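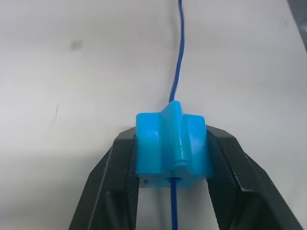
Cable management in the home office was reviewed in January, following a winter in which the area behind the desk had become difficult to clean. The desk, a Nowicki model with a solid back panel, offers one opening for cables, and everything must pass through it. The clips previously in use were adhesive and held the wires from the outside only. The replacement part is a 3D-printed block in light blue, with a raised, rounded ridge down the center. The wire enters at the peak of the ridge and comes out through a round hole at the lower front. Matching the wire color was considered and set aside; the wire is a deeper blue than the block, and the difference makes the part easier to find in a drawer.

The blocks were printed by Kanchan Bisht, who also supplied the file. A total of 4 were requested for the first stage: one for the desk lamp, one for the speaker, and two to be held as spares. Readers who print their own are advised to inspect the lower edge before use. Slight roughness at that point is common in printed parts and has no bearing on where the wire sits. Larger strings should be trimmed with a small knife.

The following procedure has been adopted in this household. Low-voltage wires are unplugged and wiped with a dry cloth. Each wire is then threaded from the top of the block, and around 200 millimeters is left free below it. Power cords are excluded from this arrangement and remain in the Trutus tray under the desk – a purchase from last year that continues to serve well.

Brayan Ticona has asked whether the blocks could be fixed to the wall. This has not been attempted. The paint in the room is recent, and the landlord's position on adhesive is known. A trial on the side of the bookcase is planned for a Monday evening, when the room is free.

The second stage will address the shelf above the printer, where the wires are thicker and a wider channel will be needed. Measurements have been sent to Kanchan, and a further entry will be posted once the new parts have been received.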